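Marichka Demchenko on running a toy library from a former shoe shop

September 1, 2022

The Dromito toy library opens at ten, but Marichka Demchenko is usually in by eight. The first two hours go on returns. Every toy that comes back is wiped, checked against its card and put on the shelf, or set aside if a piece is missing.

"People think the job is handing toys to children," she says. "Most of it is looking for the other half of a jigsaw."

Dromito lends to 235 families from a former shoe shop between a bakery and the bus depot. Members pay once a year and can take three toys at a time, for up to three weeks. The catalogue now runs to 536 items, from rattles to a marble run that needs its own crate.

Demchenko started it after moving here with two small sons and very little luggage. A neighbour lent the boys a wooden train for a month, then swapped it for a box of farm animals. "They were happier with the swap than they would have been with both," she says. "I had the idea then, but I didn't do anything with it for a long time. I was working nights."

The shop came up in February, when the previous tenant left early. The landlord, a property firm called Hudorov, agreed to a lower rent for the first year on condition that she repaired the floor herself. She spent 3,000 pounds in all, most of it on shelving and a second-hand washing machine for the soft toys.

Not everything gets borrowed. Electronic toys go out once and come back early. Dolls' houses are asked for constantly but are hard to lend, as they don't fit on the bus. The steady favourites are plain things: blocks, trays for sorting, toy pans, anything with wheels.

"A block doesn't run out of battery and there are no instructions to lose," she says. "I have some that have been borrowed every month we've been open. They are scratched and the corners have gone a bit soft. I don't replace them until they are unsafe." 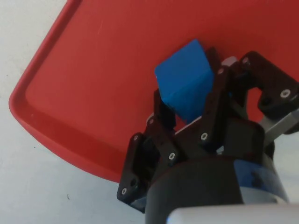 Araújo, however, would like to see fewer blocks and more board games, and told her so at the spring members' meeting. The argument was that children over seven have very little to choose from, and that families stop renewing at that age. Demchenko accepts the point. She has since bought a shelf of games, though she says they are the worst of all for missing pieces.

Missing pieces are dealt with by a system of her own. Each toy has a card with the number of parts written on it, and parents are asked to check it before they bring the toy back. There are no fines. A family that loses something is asked to look again at home, and after that it is written off.

"I tried fines at the start," she says. "People were embarrassed and stopped coming, and I never saw the toy again either. Now they tell me straight away – usually it's under the car seat."

Spare parts come from a box under the counter, filled from broken sets that people donate. Wheels are the most useful. Larger repairs go to Fekier, the bicycle workshop across the road, where they will glue or drill something if she takes it over at a quiet time of day.

She has turned down two offers to open a second branch. Both were for rooms upstairs without a lift, and most of her members come with a pushchair. She would rather have longer hours where she is, including one evening for parents who work. That depends on finding someone to share the shifts.

Her own sons are now nine and eleven and have mostly lost interest. The younger one still tests the marble run when it comes back. "He says he's checking it for me," she says. "It takes him all afternoon."

Membership forms are kept at the counter, and donated toys can be left there during opening hours. Soft toys are accepted only if they can be machine washed.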